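Falora kitchen sim pack, two weeks in

Bought this in April for our manipulation work, single seat license, been running it most days since. Short version: good assets, annoying installer, support is one guy but he's a good one.

What you get. Countertop scenes, a set of props (pots, cutting boards, boxes, small containers), two arm models with multi-finger hands, and a task runner that resets the layout between episodes. 2794 props in the full library according to the store page. I have used maybe a tenth of that. Search is bad, tags are inconsistent, "pot" and "pots" give you different results.

Install took most of a Tuesday. Wants its own Python, doesn't say so until it fails. The Rotum plugin also has to go in first — wrong order and you get a black window with no error. Docs mention this on page 18. Page 18!

Once it's up it's quick. Resets are near instant, and I ran 1000 episodes overnight on one card with no crash. Our old setup, the Plosance one, fell over every few hours and needed babysitting. Don't miss it.

Stone and wood look good. Marble veining, speckles, grooves on the cutting board, all there. Matters for us becuase our vision model used to learn flat gray tables and then panic at a real counter. 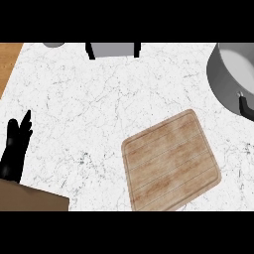 Can you bring in your own robot?
URDF import works fine for arms, but hands with a lot of joints need the collision shapes redone by hand, so plan on an evening.

Contact physics is where it gets shaky. Big stuff fine. Thin stuff, lids especially, jitters under the fingers unless you drop the timestep, and then you lose the speed you payed for. Tkachenko's free grasp patch helps some. Should be in the box imo.

Camera setup is ok. Presets are decent, custom views go in a config file, no preview. Edit, reload, swear, repeat.

Support: emailed twice, Cameron MacLeish answered both times, same day once. Sent me a fixed reset script for the 2 arm layout without making me open a ticket. Credit where due.

Price is on the high side for one seat, and no student rate that I could find. Updates included for a year.

Would buy again for vision and reaching tasks. For fine finger work try the demo first — it has the full physics, only the prop library is cut down. Four stars, would be more if search worked.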